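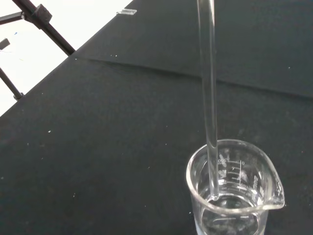 A glass rod in a beaker of clear liquid at the Stutham robotics lab.

Student team teaches robot arm to stir

STUTHAM, 20 May 2024 – A team of students at Stutham Technical College has spent the spring term on a job most people do without thinking: picking up a glass stirring rod, putting it in a beaker and moving it in a circle.

The project is part of the college's course in applied robotics. Each team in the course picks one task from an ordinary teaching laboratory and tries to get a robot arm to do it without help. Other teams chose capping bottles and sorting labels. The stirring team has four members, two from the robotics program and two from chemistry.

The students said they picked stirring for its difficulty. A glass rod is thin, smooth and easy to break. Held too hard, it can crack. Held too loosely, it turns in the fingers and the lower end swings into the wall of the beaker. Clear glass is also hard for a camera to pick out, and clear liquid inside clear glass is harder still.

Early in the term the team worked on a bare table and had trouble finding the edges of the glassware in its pictures. Switching to a black cloth helped, the students said, as the bright lines along the rim and the rod show up better against it. The cloth brought its own problem. It slides, and the team now checks its position before every session. 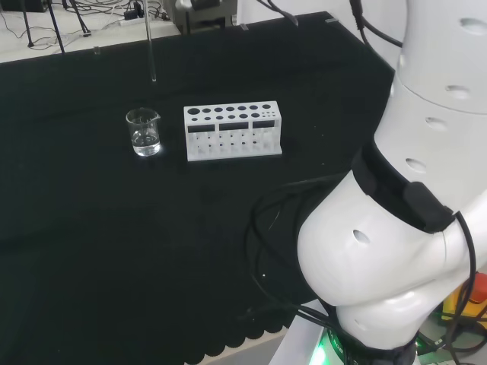

The rules of the course are simple. The arm has to take hold of the rod, lower it into the liquid, stir, lift it out and let go of it in a place the team has named in advance. The glass must not touch the floor of the beaker hard enough to move it. A run in which a person has to step in does not count, and neither does one that ends in a spill.

Teams may guide the arm by hand while they are collecting practice runs. The stirring team set itself a target of 1,000 practice runs and passed it with time to spare, finishing with 1,349. The runs were recorded in short sessions between classes, with two students at the table and the other two going through the recordings from the session before. Runs with a bad grip were kept and marked, so that the program would have examples of what to avoid.

The chemistry students wrote the stirring instructions. They asked for a slow, even motion that keeps the rod away from the walls, the same way first-year students are taught to do it. All of the work so far has been done with harmless liquids. The course does not allow acids or heated samples near the arm.

Writing software was the larger part of the work for the robotics students. They built their control program, which they call Tatis, on top of code left by an earlier class and rewrote most of the part that handles the fingers. The earlier version closed the hand to a fixed width every time. Tatis closes it in small steps and stops when the grip is firm enough.

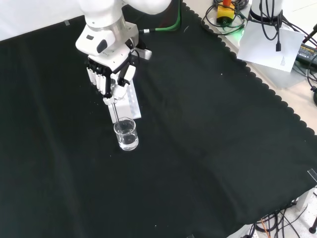 The robotic hand holds the stirring rod in the beaker, with the rack behind it.

Glassware and the cost of replacing it are covered by a small grant from Flasell, a local supplier of laboratory goods. The college pays for the equipment and the room. Students in the course receive the same credit as for a regular lab class.

The teams will show their projects in June at the Du Plessis Student Robotics Day, which is held in the college's main hall and is open to the public. Each team gets a table and a set time to run its task in front of the judges. Points are given for finished runs, for steady handling and for a written report. Speed is scored as well, but it carries the least weight.

The stirring team plans to use the weeks before the event to work on letting go of the rod – the step it says still gives it the most trouble. The report is due before the event, and the students said they would include the failed runs in it.

Admission to the Robotics Day is free. Sign-up for next year's applied robotics course opens after the event, and students from any science program may apply.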